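Reserving a Study Room Table at the Grumthorpe Library for a Recurring Group

This site uses cookies to remember your preferences. By continuing, you accept our cookie notice.

Grumthorpe Community Help
Posted 20 June 2025 by Bohdana Zhuravel

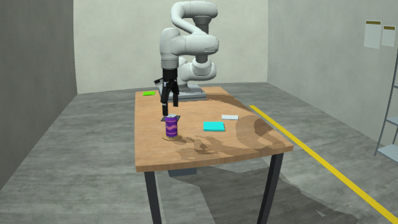
Recurring reservations for a language group

Our conversation group has met at the Grumthorpe library for several years under a single annual reservation. The group has now received a letter stating that annual reservations will end in October and that each organizer must apply again under new terms. The letter refers to a "standing use form" and a "single use form" but does not state which one applies to a group that meets twice a month. We have no budget and charge no fee. I would be grateful for guidance on the following points: which form is required, whether our present time slot is protected while the application is under review, and whether members who live outside the town count toward attendance.

Share (4)

Sterkenico

The standing use form is the correct one. It applies to any group that intends to meet more than once in the same room during a calendar quarter. The single use form is intended for one-time events such as a lecture or a family gathering.

Please note the following when completing it. The organizer named on the first page must hold a current library card in good standing. The description of the group should be brief and should state that meetings are open to the public, if they are. If refreshments will be served, the box on the second page must be checked, even if only coffee is provided. The form must reach the front desk at least 30 days before the first requested meeting. Forms sent by email are accepted, but the signature page must be delivered on paper.

An existing time slot is held until a decision has been made, provided that the application arrives before the old reservation expires. After that date the slot is released to the general calendar. I would advise requesting a written receipt at the desk. Our chess group did not obtain one last year and was required to submit the entire form a second time.

Residence is not considered. Attendance is counted at the door.

Festamon

I believe you can just call the desk. They were helpful when I called regarding the parking permit.

Zinchenko

The reply from Sterkenico is correct, with one addition. Approval under the new terms remains valid until 2029, but the organizer must confirm the contact details every year. A group that changes its organizer must notify the desk in writing, and the new organizer must sign the form again.

Comments (4)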